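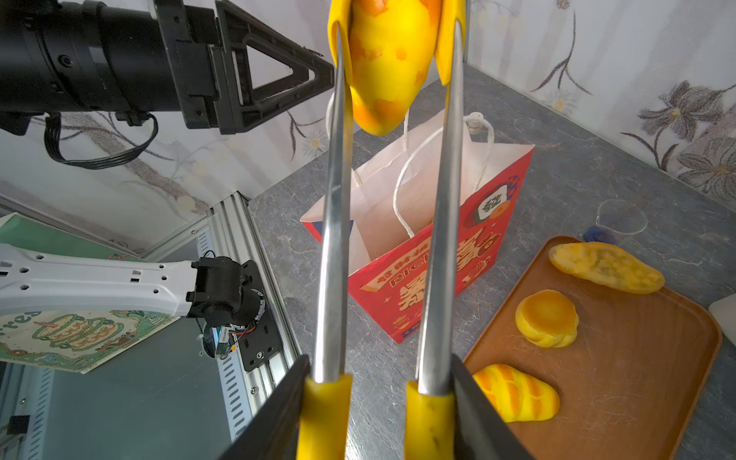
Packing play bread into a paper gift bag: what order, and what to do about the board?

Posted by flatpack_drawer in Toys, Games and Loans

I look after the pretend bakery set at our toy library. It goes out on a brown tray with a raised edge, and the bread comes back in a red paper gift bag with rope handles. The bag is catalogued as item 143, so I would prefer to keep it in use.

The pieces differ a lot in shape: round buns, oval buns, a long loaf, a twisted roll like a croissant. The base of the bag is 200 mm by 128 mm. If the round ones go in first, the long pieces end up standing on end and press against the paper. Is there a standard order? Also, the wooden cutting board is covered in fine pale scratches. Can these be reduced without refinishing the whole thing?

2 replies

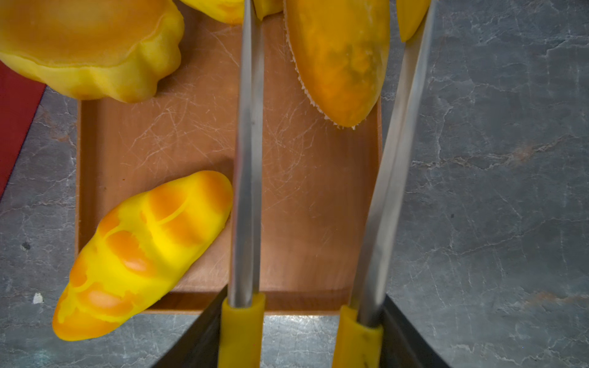

Branisari Toy Library – Repairs and Packing Group

rimandgrain

Order first. Long pieces go in flat along the longer side of the base, wide pieces next, small round ones last. Open the bag fully before you start and stand it on the bench beside the tray. Put a piece of card cut to 195 mm by 123 mm in the bottom. Keep the total under 600 g for a bag of that size and lift it by both handles.

Scratches next. Criss-crossed white lines like those are knife marks. Where they are shallow:

1. Wipe with a damp cloth and leave overnight.
2. Sand along the grain with 200 grit, by hand. Stay off the rim, as it rounds over quickly.
3. Wipe off the dust.
4. Apply food-grade mineral oil, wait 20 minutes, wipe off the excess. Repeat the next day.

Marks you can catch with a fingernail will still show. Oil darkens them and they become less noticeable. Test the oil on the underside first in case the wood has a varnish on it, which would stop the oil from soaking in.

Keep the bread off the board until the oil has cured. The striped loaf is long enough to hang over the front edge, and any oil on it will transfer to the bag.

sosurness_loans

We gave up on paper bags. Clip-lid plastic box, done. Ours are from Judard and the lid colour tells us which shelf. You could keep the gift bag for the play part and put everything in the box for storage – the kids like filling the bag anyway.

No idea about the scratches, we just leave ours.

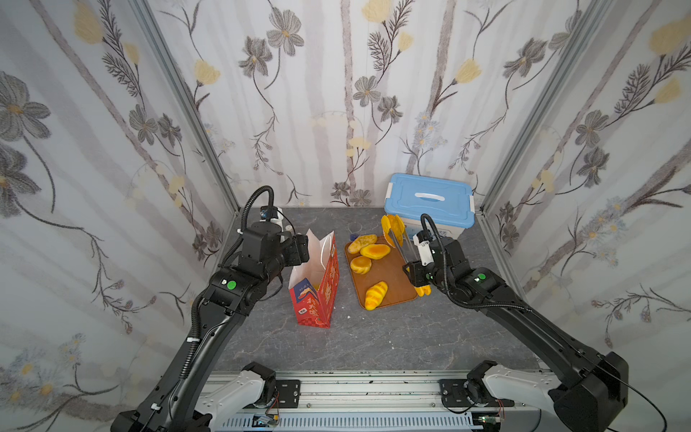 Related topics

Rope handle pulled through paper bag, can it be re-knotted?
Labelling sets with more than one container
Mineral oil or beeswax for play kitchen boards
Coughlan branch: swapping incomplete food sets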